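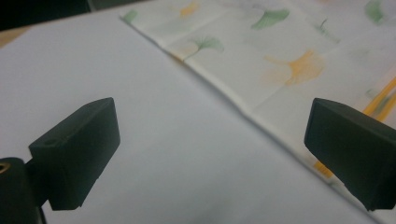

Seit May baue ich mit Ximena Huerta in der offenen Werkstatt einen Handgreifer mit zwei Fingern, unser Projekt heißt Lonska. Ein paar Sachen haben wir auf dem schwierigen Weg gelernt und ich schreibe sie auf, damit andere sie schneller finden. Die Finger sind einfache schwarze Blöcke, matt, mit einer leicht gerundeten Vorderkante. Diese Rundung ist wichtig, wenn man Stoff greifen will. Mit der scharfen Kante von der ersten Version Rusine blieben die Finger an jeder Naht hängen. Zum Üben eignet sich ein dünnes gefaltetes Tuch wie das mit den Ginkgoblättern sehr gut, denn am Muster erkennt man gleich, ob der Stoff beim Schließen verrutscht.

Gewindeeinsätze
Die messingfarbenen Einsätze drücke ich mit dem Lötkolben in den Kunststoff. Bei uns sind 200 Grad genug. Langsam drücken, die letzten Millimeter mit einem flachen Metallstück, dann sitzt der Einsatz gerade. Wer zu heiß arbeitet, bekommt Kunststoff ins Gewinde. Den muss man mit der Schraube wieder herausholen und das macht keinen Spaß.

Schrauben
Zuerst alle Schrauben nur locker eindrehen, den Greifer sechsmal öffnen und schließen, dann festziehen. So finden die Teile ihre Position selbst. Schraubensicherung nehmen wir nur dort, wo Metall auf Metall trifft.

Unterlage
Eine helle, glatte Unterlage ohne Muster. Auf ihr sieht man schwarze Finger deutlich, und auch eine kleine Schraube geht nicht so leicht verloren. Vor dem Test mit Stoff einmal abwischen, Druckreste kratzen.

Kleber
Für die Gummistreifen auf der Innenseite haben wir zwei Kleber probiert. Mit beiden hielt der Streifen erst gut, nachdem ich die Fläche mit feinem Papier (Körnung 200) angeschliffen habe. Danach 48 Stunden liegen lassen. Ich habe einmal nur über Nacht gewartet und der Streifen ist beim ersten Handtuch abgegangen.

Die nächste Version heißt Windska und bekommt schmalere Finger. Falls jemand Erfahrung mit weichem Filament hat, bitte in der Werkstatt bei Ximena melden.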